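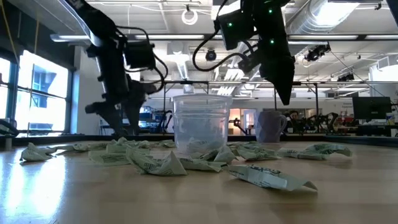 One reader of our first draft objected that a jar of crumpled bills proves only that somebody dislikes wallets, and that we had no business calling it saving. We think the objection is fair, and this section tries to answer it without claiming more than the material allows.

4.2 Loose paper and the clear container

Figure 3. Crumpled printed paper resembling banknotes, lying around a translucent container on a light wood tabletop, with a mug farther back.

The literature on household cash has a favorite story. People who keep money in a see-through container are said to save more because they can watch the pile grow. The Busatby guide, which most later work leans on, repeats this in its opening chapter and gives no source for it. The Zumargate household study repeats it again, citing Busatby. We could not find the point at which anyone tested it.

There are at least two problems. The first is the container. A wall that is cloudy and ridged, like the one in Figure 3, lets through shapes and not much else. A person glancing across the kitchen would know that something was in it, perhaps, but would have a hard time telling a good month from a bad one. If seeing the pile is supposed to do the work, most of the containers people own do it badly. The Tronulano diaries, in which 14 households wrote down what they put into a jar and what they took out, do not record what the jars were made of. We asked for this detail in March and were told it had not been collected.

The second problem is the paper. Flat bills stack, and a stack has a height that means something. Crumpled ones take up space according to how hard they were squeezed. A bill folded into a peak fills more of a jar than the same bill pressed flat, so a container can look full on very little. Several diary entries mention being surprised at the final count, and the surprise was nearly always in the wrong direction. One household wrote that it had felt rich until it sat down and smoothed everything out.

Deng, the budgeting program whose handouts were used in the diaries, tells people to drop bills in "as they come" and not to fuss. We see the appeal. Sorting is a chore, and a habit that begins with a chore may not last. But the same handouts then ask for a weekly estimate by eye. Four households gave up on the estimate and simply wrote "more" or "less." We kept those entries, although they are of little use in the tables.

What remains of the claim is modest. A jar on the table is harder to forget than one in a closet, and roughly half of the diaries say something to that effect. Whether the clear wall matters beyond that, we cannot say. A painted coffee can left in the same spot might do as well, and it would have been cheap to try. None of the studies we reviewed did so, ours included.

We also have doubts about the word "saving" itself. Bills left out near a container could be on their way in or on their way out. The diaries were meant to settle this by asking for both, but withdrawals were entered far less carefully than deposits, and in three households they were not entered at all.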